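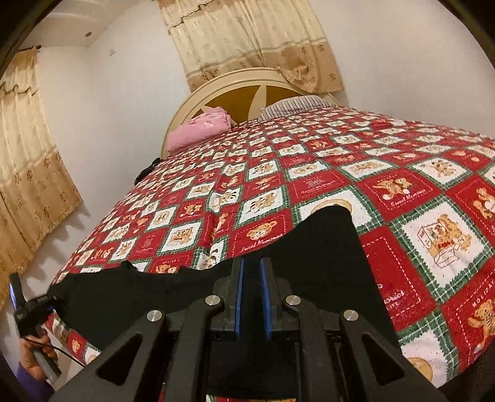 I held out against buying a mattress topper for years, mostly out of stubbornness, and then my hips started complaining every morning and I gave in and ordered the Bakilana from the Vusis store in Bunville. It cost me 85 dollars on sale, and I've been sleeping on it since November, so I feel I can speak up now! It goes on the big bed with the cream headboard, under the teddy bear bedspread (the one that says "Sweet Memories," and no, I am not replacing it), and everything still lies the way I like it.

First, the smell. It came rolled up tight and had a sort of new-shoe odor, so I left it by an open window for a couple of days. After that, fine. The corner straps are good and stretchy, though getting the last one under a heavy mattress took me two tries and a few words I won't print.

As for comfort, it's soft on top but I don't sink, and I can turn over without a struggle. My neighbor Inmaculada Bravo has the Astari, which is thicker and costs over 60 dollars more, and after an afternoon nap on hers I still like mine better. It does sleep a little warm in summer. I also wish the cover zipped off for washing, and I've written to the store to tell them so.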